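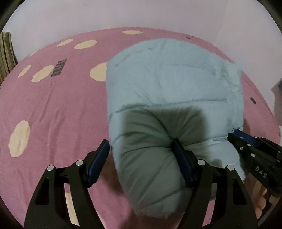 blue quilted one on the pink oval sheet

wattlehem
Finally had a go at wool batting and I am hooked!! I've been a polyester person for years (cheap, easy, goes in any machine) but the Tremley shop had Sivetti wool on special in October and I grabbed 5 metres. It quilts like a dream, and the colour of the thread just sinks in. Anyone else made the switch?

pinsandneedles80
Love wool, but I'd never put it in anything that gets washed every week. Had one felt up on me on a warm cycle and it came out like a placemat. Cotton for everyday, always.

wattlehem
Oh no! Was that the Sivetti or another brand?

pinsandneedles80
Poduval, the thin one. Cold wash, my own fault really, I let my husband near the dial. Sorry, that should say it was MEANT to be a cold wash.

bobbin_203
Have to disagree on cotton, it's so flat. Mine have wool in them and go through the machine on gentle every fortnight, dried in the shade. Seven years on my favourite is still puffy. How far apart are your quilting lines? Too wide and any batting will shift.

pinsandneedles80
A hand's width, same as the packet said. I still like flat! Flat looks old-fashioned in a good way, all crinkly.

gumleaf quilter
Has anyone tried the Stultis blend? Half wool, half cotton, might keep you both happy :)

wattlehem
Ooh, no, but I'm going back to Tremley tomorrow morning so I'll have a squeeze of it and report back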